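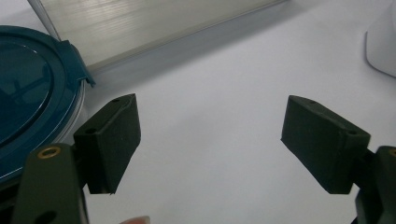

Fingers wide open over the white table, with the round box in the corner.

On Thursday I finally changed the pads on the hand gripper, and I want to write down how I did it before I forget. Last time I did not write anything and in May I had to discover it all again.

The gripper is the one we call Mathias. It has two green fingers, and at the end of each finger there is a foam pad which tilts inward. Each pad has two small screw holes on the top face. The arms behind them carry brass-coloured bushings, and these are the parts that need the most care, more than the foam. When a bushing is dry the finger still moves, but it moves a little late, and you feel this in the hand before you see it.

My list says to change the foam after 1000 closings. In practice I look at it after 500, and this set I took off at 600. The left pad was becoming shiny at the lower edge and it let a smooth lid slide. I ordered the new ones from Zustside, who cut them to our drawing. They came in a paper envelope with no label, so please mark left and right yourself with a pencil on the back, they are not the same part.

The order I follow now:

First open the fingers completely. Take out the screw near the end, then the other one, and hold the pad while you do it. Clean the old glue with a plastic scraper. I used a metal one the first time and I made a scratch which is still there. Put the new pad on, start both screws with two turns only, and then tighten them in small steps, one and the other. If you tighten one screw fully first, the pad sits crooked and the two faces do not meet when you close.

After this comes one drop of oil on each bushing. Not more, because the oil walks to the foam and then you can begin again from the start.

For the check I close the fingers on a strip of paper and pull it. It should resist the same at the top of the pad and at the bottom. On my first try the right side was loose at the bottom, and I had to open that screw again and press the pad down with my thumb. Then I lift something round with a smooth lid ten times. Ten times without sliding is enough for me.

Kulsoom Siddiqui asked me by mail if the harder foam from Brivitz is better. I tried it for one week in winter. It lasts longer, but thin things jump out of it, so I went back to the soft one. If you only lift boxes, maybe it is good for you - I did not test this.

The old pads are in the drawer under the vice, and I still have one new pair for the next change.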